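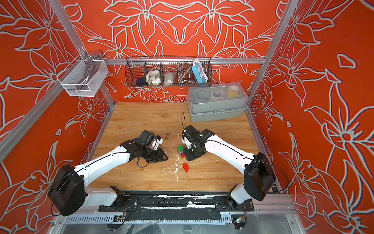 Surface Pattern and Repeat – Handout 6: Large Florals

Yatziri Ayala, 7/24/25

Welcome back, everyone. Last time we spent most of our two hours on small ditsy prints, and I promised that this week we would let ourselves go big. I have been looking forward to it! Large florals are where I started out, painting wallpaper samples on my kitchen floor one very cold February, and I still think they teach you more about repeat than any other kind of pattern.

First, some words we will need. The motif is the single drawing – one lily, say, with its leaves. The repeat is the whole block that gets printed over and over, and it may hold one motif or a great many. The drop is how far down the block shifts when it moves sideways. A straight repeat has no drop at all, and a half drop shifts by half the height of the block. Please learn these properly, as Emanuel Surdu will use them all through his printing sessions and he does not slow down for anyone (he is very kind about it afterward).

Scale

A big flower drawn for paper rarely behaves on a wall. Step back from your drawing, farther than you think you need to, and squint. If the petals melt together, your line is too thin or too close in color to the ground. If one stem shouts at you, it will shout again every time the block comes around. My own Tromon design went through three redraws for one bossy leaf, and I was fond of that leaf, too.

Line and ground

Pale outline on a strong, warm ground is a lovely old approach, and forgiving for beginners, as there are only two or three colors to keep in register. Try leaving the petals unfilled so the ground shows through. The flower then belongs to the wall and you can afford to draw it very large. 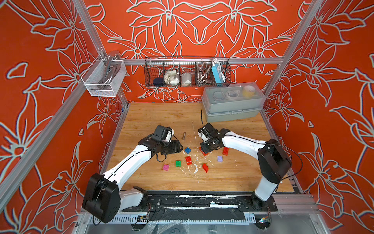 Fig. 1. Lily-like flowers in pale outline on orange-red panels.

Mirror or wander?

A mirrored layout feels formal and calm, and it gives the eye a center line to rest on. A wandering layout hides its joins better and suits a room with lots of doors and corners. Neither is more grown-up than the other, whatever you may have read. For the exercise I would like you to try both with the same motif, and pin them side by side before you decide which you like.

For next time

Draw one flower with at least two leaves, in outline only. Make a block 232 mm wide and work it up first as a straight repeat, then as a half drop. Trace four blocks of each so that we can see the joins. Read pages 78 to 118 in the course reader, and don't worry if the part on engraved rollers goes over your head – it went over mine for years, and we will go through it together with the Masson sample book open on the table.

Bring tracing paper, masking tape and a soft pencil. Gouache if you have it.

Related handouts
Handout 4: Stripes, Checks and Grusisus Grids
Handout 5: Ditsy Prints
Handout 7: Mixing a Warm Ground (E. Surdu)

Questions: Yatziri Ayala, Room 3074 | © Y. Ayala | Back to top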